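Keeping an old desktop useful

My main machine at home is a tower I bought second-hand from a Mirkton clearance, and it has now outlasted two laptops. It does three jobs: file storage for the household, a nightly copy of my mail, and the occasional bout of photo sorting. None of these needs much of a processor. What they need is memory, a disk that isn't dying, and air that moves.

I had put off any work on it for most of a year. Then the fan started to run at full speed whenever the backup job began, and I could hear it through the wall.

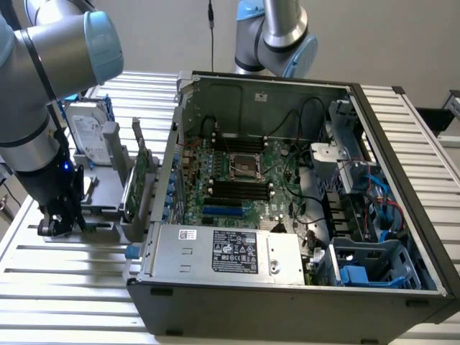

Filed under: Hardware, Upkeep

Dust first. I lay a tower on its side for this, open side up, and work from the top down with a soft brush and short bursts from a hand blower. Hold the fan blades still with a finger. A fan spun hard by a blower can wear its bearing, and the small ones are already near the end of their lives by the time anyone thinks to clean them. The heatsink fins took the longest. There was a felt-like layer between the fan and the metal which came away in one piece.

Temperature under load before cleaning was 90 degrees. After cleaning, and with no other change, it settled well below that and the fan dropped to a speed I can ignore. I did not replace the thermal paste. Kornél Lengyel told me I should have, and he is probably right, but the clip on that cooler is stiff and I had no wish to crack anything on a Sunday evening.

Memory second. The board takes ordinary desktop modules and I had a pair put by from a Bostent office machine that was being scrapped. A few notes for anyone doing the same:

Check the notch before pressing. The generations look alike from a distance and the notch is in a different place on each.

Read the manual for slot order. On my board the first pair goes in the slots of matching colour, but this is by no means universal.

Press evenly at both ends until the latches close. If only one end has clicked, the machine may still start, and will then fall over at some point in the night.

Run a full memory test afterwards. Mine took 6 hours for a single pass, so start it before bed. 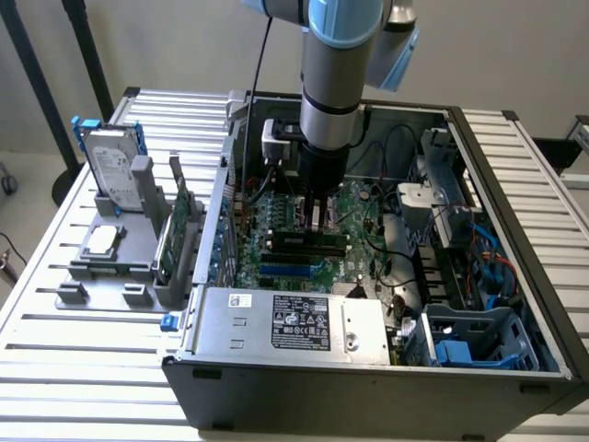
Disks and the backup job

The old disk had 104 reallocated sectors. That figure had not moved in months, so I could have left it, but I no longer trusted it with the only copy of anything. I cloned it to a new one and kept the original in a drawer, labelled.

The backup script itself needed more attention than the hardware. It kept 30 daily copies and never checked that any of them could be read. I now restore one folder at random each week and compare checksums. The first attempt failed – a folder of scanned bills had a file name with a trailing space, and the script had been skipping it without a word in the log. Leidy Bermúdez sent me a two-line fix which quotes the path properly.

Still to do: the clock battery, which loses time when the machine is off at the wall, and a quieter case fan. I have a Prernow one on order and will post the readings once it has run for a few weeks.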